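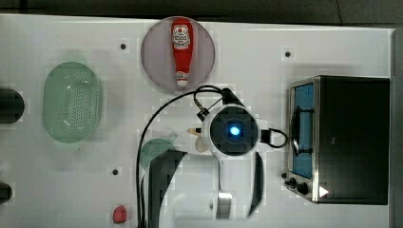

Tremelance workshop is looking for two persons who want to join our robot arm build. We teach the arm to do small kitchen tasks, and we need help with the gripper and with the cables. You do not need a diploma. It is enough if you can solder, or write simple Python, and have patience when the same test must be repeated 40 times.

We meet two evenings each week in room 107. The work is not paid, but tools and parts are free for members, and you receive a key after the first month. Please bring your own laptop.

To apply, write a few lines about something you have built and leave them in the Anano mailbox at the entrance, until 15/04/2026.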